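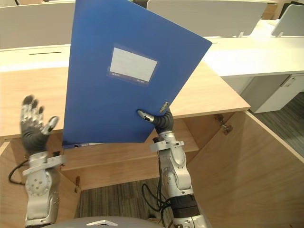

Right hand on the folder, left hand open, cabinet door already swung out.

Grasp success is the wrong number to report

Most manipulation teams still lead their status reports with grasp success. Ours did until last November. I think the number should be dropped from the front page, and our folder-handling logs at Brurstead are the reason.

We ran 114 episodes of one task: pick up a plastic document folder and put it on a cabinet shelf. The grasp module, Astel, closed on the folder in all but five. The report looked excellent. The task completion figure, two pages later, was 49.

The gap came from the interface between modules. Astel returned a boolean. The planner, Gounder, took that boolean and assumed the folder was rigidly attached at its nominal pose. A box file held by one lower corner is a long lever. If it sits a few degrees off in the fingers, the far corner is off by enough to hit a shelf or a door edge, and the collision checker never sees it. Its model of the folder is in the wrong place.

The usual response is to train a better grasp policy. I would spend the time on the message definition first. A grasp result should carry an estimated in-hand pose and a covariance, and the planner should refuse to plan a shelf insertion when the covariance is too wide. It can regrasp, or bring in the other hand - both are cheap compared with a collision.

Our change was 895 lines, most of them tests. No network was retrained. Reviewers who ask for grasp success should ask what the next module was told.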